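Old tower, new power supply or not?

zkatona
Want to reuse this desktop for drafting. Heatsink is off, memory slots look empty. Worth keeping the board?
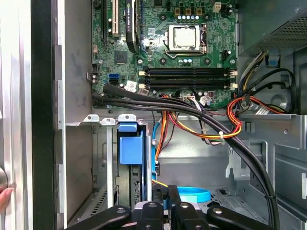 Board with the bare processor

Sundoden29
Keep it. Four slots, and memory is cheap.

vasard
I'd pass. Put the money into something newer.

Sundoden29
He already has what looks like a Quadro in there. What's the power supply?

zkatona
Dell. I can't make out the wattage.

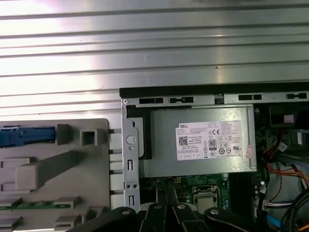
Power supply, label side

vasard
Get the part number before buying a card.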